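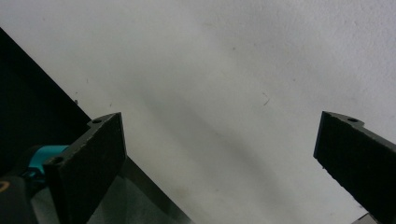 Povine hand-held gripper, second review after a season of use

We bought two of these in February to gather examples for a pick-and-place model. The people doing the gathering hold the tool, do the job by hand, and the camera on it records the view past the fingers. I wrote up the first week earlier. This covers the months since.

Build: The fingers are thick black pieces and they take knocks well. The top rims scuff early and go pale along the edges. We wondered if the worn look would bother the model, so we trained once on early sessions only and once on the lot. We saw no difference worth chasing.

Handling: The trigger is stiff for the first few days, then fine. My wrist gets sore after 40 minutes and I swap out. People with smaller hands wanted a break sooner. The grip could be a centimetre narrower.

Camera view: Good. Both fingertips stay in sight with the jaws wide open, and you can see the surface between them. Small specks and marks on a pale surface show up in the recording. Focus is uneven on plain surfaces, softer in the middle than I'd like. Auto exposure hunts when you cross from a light bench to something dark, so go slowly over edges.

Software: The weak part. Trinstead, the recording program that comes with it, drops the start of a take if you squeeze before the tone. We lost 11 takes that way on one afternoon. Labelling is a plain text box with no list to choose from, so you end up with three spellings of the same task. We now export everything and sort it in our own script.

Output: A practised person gets 75 usable takes in a morning on a simple task. Folding or anything with a lid is much slower.

Compared with the Bech: The Bech is lighter and has a nicer trigger, but its fingers flex under load and the replacement set took weeks to arrive. Hevineo stocks Povine parts and ours came quickly.

I would buy the Povine again for the hardware. If you have no one to write scripts, wait for a better version of Trinstead.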